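NOTICE TO RESIDENTS OF THE LOWER TERRACES
Issued by the Office of Tides, Sidira
A story

The Office of Tides wishes to inform residents of the Lower Terraces that the sea will be returned on 21/07/2024. Residents are asked to read this notice in full and to keep it in a dry place.

As older households will remember, the sea was withdrawn from Sidira under an agreement with the town of Velano, which had none of its own. The loan was for a single season. It was extended once by letter and afterward by silence. The Office has written to Velano every May, and has received in reply a number of courteous postcards showing bathers.

The agreement has now ended. Velano has confirmed that the sea is in fair condition, allowing for ordinary use. Some salt has been lost. The Office has accepted a payment in place of the missing salt and has declined an offer of gravel.

Return of the sea will be carried out by Odisex, the haulage firm that removed it. The water will come by way of the Dagdag Pass, where the road has been widened for the purpose, and will be let down onto the flats a little at a time over one night. Residents may hear it. The Office asks that no one go down to meet it before morning.

The Office is aware that the flats have been put to other uses. A total of 3788 permits were granted during the period of the loan, covering gardens, sheds, a bandstand, two chapels, and one orchard. Each permit carried on its reverse side a sentence stating that the holder understood the sea would come back. Every holder signed beneath that sentence. The Office does not doubt that they meant it at the time.

Holders will be paid 100 crowns for each shed and 2000 for each chapel. The orchard has been a more difficult matter. Its trees were planted by people who had never seen the sea, for children who were told about it at bedtime, and the fruit is very good. After a long meeting the Office resolved that the orchard could not be moved and could not be paid for. It will be marked on the new charts as a hazard to boats, under the name its owners gave it. 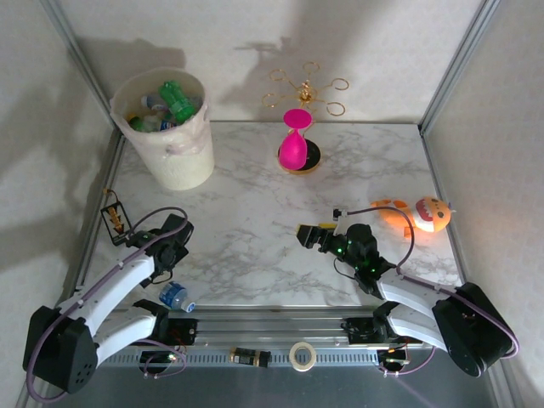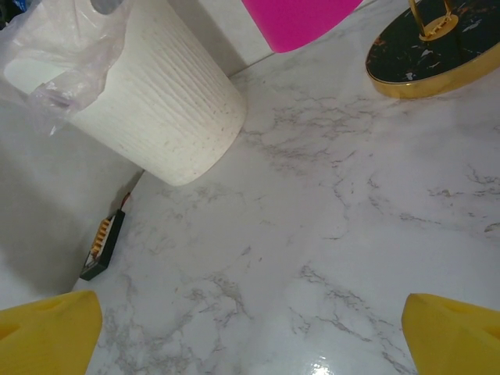 May residents keep what they have found on the flats?

Small objects may be kept, including anchors that one person can lift. Bells must be handed in at the Office before the return, as they belong to the ships that will come asking for them.

Residents below a certain age have asked what they should expect. The Office has tried to answer in plain terms. The sea is large and does not stay where it is put. It will be gray on most days. Things left near it will be gone in the morning, and other things will be there in their place, and it is not possible to file a claim in either case. Windows that face it will need washing more often. Sleep may be poor for the first week and then better than before.

Older residents have asked a different question, which is whether it will be the same sea. The Office put this to Velano in writing. Velano replied that it had taken every care, that nothing had been added, and that the sea had seemed restless in the evenings and tended to lean toward the east wall. Sidira lies to the east of Velano. The letter has been placed in the reading room, where it may be consulted during the usual hours, and the Office regrets that it has become worn along the fold.

The harbor steps have been swept. The lamp at the end of the pier has been lit each night of the loan, as the rules required, and the Office has found no reason to change the practice. Fishing licenses issued before the withdrawal remain valid — the holders need only sign again.

Residents of the Upper Terraces will receive a separate notice concerning the wind.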